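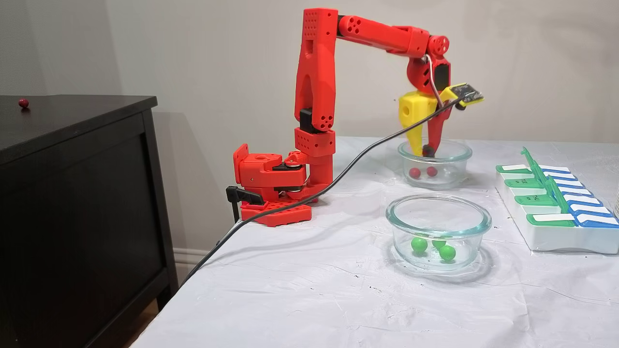

Leave the Old Bus Shelter Where It Is

Sep 14, 2018

In March the town of Vatley put up a notice on the shelter at the corner of Mitine Street. The notice says that the shelter will be taken down when the road is made wider. I have read it many times, because I pass there every morning, and I still do not agree with it.

I came to Vatley as a grown man, so I have no childhood memories of this corner. Maybe for this reason I look at old photographs of it more than my neighbors do. The library has a box with almost 200 of them, and Sepehr Nazari at the desk allowed me to sit with the box for two afternoons. In one picture there is the shelter with snow up to the bench. In another one there is the Yimer bakery behind it, with the awning still striped. The bakery is gone, the elm trees are gone, and the hotel across the street is now a parking lot. Only the shelter lets you understand from which side the photographer was standing.

This is my main argument, and I know that it sounds small. When everything in a picture has changed, the picture could be from any town. A person needs one thing which is the same then and now. With it, he can put the rest back in his mind – the bakery on the left, the hotel on the right, the hill behind.

The town office answers that the shelter is not beautiful and was never on the list of historic buildings. Both are true. It has a flat roof and a bench that is too low for older people. The last bus to Fivberg stopped there long ago. But we do not ask of our grandmother's kitchen chair that it should be beautiful.

They also answer with money. To move the curb around the shelter would cost 2,461 dollars more than the present plan, according to the paper given out at the last meeting. I do not say that this is nothing. I say that for a road project it is a modest sum, and that the same paper spends more on new signs.

Tumelo Zulu wrote in this newspaper that we could take good photographs of the shelter before it is removed, and keep them in the library with the others. I respect his opinion, and he has lived here much longer than I have. Still, I think he has the matter the wrong way around. The photographs are already in the box. What they need is the corner, so that a child can hold one up and compare.

The plan is open for comments until the end of the month, and letters can be left at the town office or with the library desk. Mine is already there. I asked also for a higher bench.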